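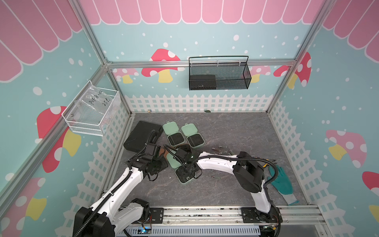 Booth Cell Report: Setup and Upkeep Over One Term

I picked the two-arm booth for my project because I figured it'd be mostly programming. It was mostly zip ties. I'm still glad I did it, but if you're taking over the cell from me, budget your time accordingly!

First job was the rail. Both arms share one aluminum rail along the front, bolted down through black mounting plates, and when I got the keys the right-hand plate had a bit of rock in it (you could feel it if you leaned on the elbow). Frans Brouwer, my supervisor, had me take all the bolts out, clean the slot and start over from the middle. That ate a whole afternoon. Then I had to re-teach every home position, as moving the base even a hair throws everything out at the gripper end.

Next was cabling, and I'll be blunt, I got this wrong twice. The conduit on the white links needs enough slack that the wrist can turn all the way over, but too much slack and it drags across the floor and snags whatever you've put out for the arms to handle. On my first try the left arm pulled a loop tight at full reach and faulted out. On my second I left big droopy loops and they swept a Stalby case clean off its mark. What I ended up with is somewhere in between. It still flops over things at the back left when the arm is tucked in, so keep small parts toward the right if you can.

The task itself is handling little hinged boxes with foam inside, plus small metal parts. Opening a lid sounds like nothing until you try it with two grippers. One has to hold the body down while the other comes up under the lip, and if they're out of step the box just skates away on that smooth floor. I logged 206 runs between September and the end of term, and the early ones are pretty ugly reading. Slowing the approach helped more than any of the clever stuff I tried with the Aoki software.

Weekly upkeep, the way I've been doing it:

Wipe the finger pads and check them for nicks.
Put a wrench on the plate bolts, right side first.
Run a hand along both conduits and feel for kinks.
Check that the gripper light comes up green before you start anything.
Look over the little board under the right base and make sure the red and yellow wires are seated.

That last one cost me two days. The right gripper kept dropping out mid-run and I swapped a perfectly good cable before Frans suggested I wiggle the connector. There's a spare in the Junton drawer, labelled.

Still to do: the duct under the rail needs a proper tidy, and the left arm's top speed is capped until somebody redoes the slack at the shoulder.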